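Drumel cell - looking after the kitchen arm

May 2021

Drumel is the name we gave to the simulated kitchen cell at Brudia. It has one arm, one stretch of counter and a small set of objects to handle. The notes on this page cover how the cell is set up and what we do to keep it in order. The older gallery, for the Disum cell, has its own page.

Mounting
The base is fixed at the end of the counter. We moved it twice before settling on this spot, as the arm kept running out of reach at the far corner. After any move the base position is written into the cell file, then the joint zeros are checked one at a time, starting from the bottom.

Gripper check
Every change to the finger model is followed by a run of 60 closes on a plain block. The finger gap is logged on each close and compared with the last good run. Contact settings are left alone during this - if they need changing, the run starts again.

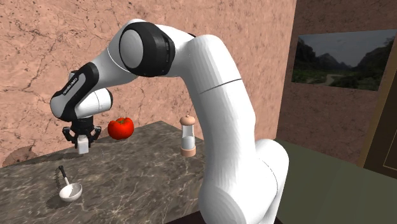
The Franka arm over the marble counter, with a small white block between the fingers. The tomato, the mill and the ladle are part of the counter set.

Pavlović wrote in to ask whether the joint zeros really need checking after every base move, given that moving the base shouldn't touch them. On their own cell they only do it when the arm file changes, and they have had no trouble in 12 months. They would sooner spend the time on the finger pads, where most of their faults have come from.

Fair point about the pads. We still check the zeros, as our cell file holds both sets of values and one bad edit can spoil the two together. It takes a few minutes.

Fault log
Entry 113 was the longest to put right. The block crept down between the fingers during a hold, and the cause was a friction value left over from Disum. It now sits in the cell file with the rest.

Resets
The arm goes back to its start pose between runs. A batch can be up to 2647 runs, so the log is split by day. Next planned work is a new wrist limit, in June.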